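Subject: Re: [cell-maint] Gripper fingers not closing fully after pad change
From: Yevhen Skoryk
To: cell-maint list

Nhàn Vũ wrote:
> We changed the finger pads on the arm in the Dandstead cell at the end
> of February. Since then the gripper reports closed but there is light
> between the fingers. Cloth gets picked up most of the time and then
> slides out when the arm lifts. I have re-run the homing routine and
> raised the grip force. No change. Is this the pads or the drive?
> Also, the wrist camera view looks lower than it used to. I don't know
> if that is related.
>
> Nhàn

Neither, I think. It is the zero offset.

The homing routine on the Khosravi controller does not drive the fingers together. It drives them open to the hard stop and computes the closed position from a stored value. If the new pads are not the same thickness as the old ones, or the carrier plates went back on with a different shim, the stored value is wrong and homing will reproduce the same error every time. Raising the force does nothing if the position limit is reached first. Put it back where it was before you go on.

Procedure we use at Clunberg:

1. Arm to the service pose, brakes on, gripper power off. Wait for the status light to go out.
2. Wipe both pads with a lint-free cloth. No solvent. The Buvero pads swell if you use alcohol on them and take a day to recover.
3. Check the pad screws. If one is proud of the pad face, the fingers will stop on it and everything after this step is wasted.
4. Gripper power on, force limit to 20 percent, position limit disabled.
5. Close slowly by jogging until the motor current rises and holds. Read the encoder. Open, repeat, read again. The two readings should agree within 2 counts. If they do not, look for play in the finger pivots before blaming the encoder.
6. Write the mean to the closed position register, re-enable the position limit, then power cycle. The value is not kept if you skip the power cycle. Callum lost an afternoon to that one.
7. Home, close on nothing, look for light.

Our own correction after the last pad change was 37 counts, and the symptom was the same as yours: picks fine off a flat surface, drops on lift. Thin fabric shows it first. Thick towels hide it for weeks.

On the camera: the bracket has slotted holes and shares the two upper screws with the cable clamp. If anyone loosened the clamp to get at the pads, the bracket can tilt forward. Set it so the fingers sit in the view where they did in your old reference image, tighten, then redo the hand-eye calibration. Do the gripper zero first — the calibration script closes the fingers on the target and will pick up the error.

While you are there, check the cable run along the wrist. It should have enough slack for the full rotation of the last joint and no more. Ours is inspected every 400 hours, by hand, with the arm walked through its range at low speed.

Trí Cù has a script that logs the encoder reading at each close. Yaqin Yu was going to add it to the shared folder. I have not checked if she has. If it is there, run it for one shift after the correction and post the log.

Two wrist camera views from our side for comparison:

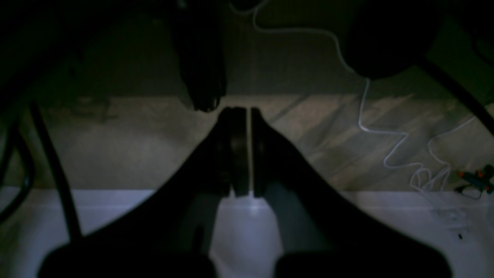
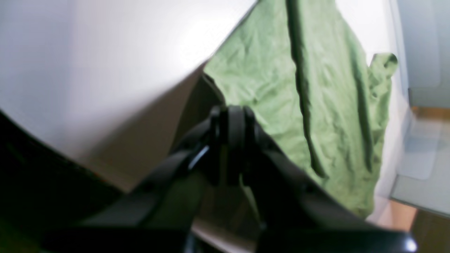 Wrist camera. First: fingers nearly closed, nothing held. Second: gripper with green cloth beyond it.

Yevhen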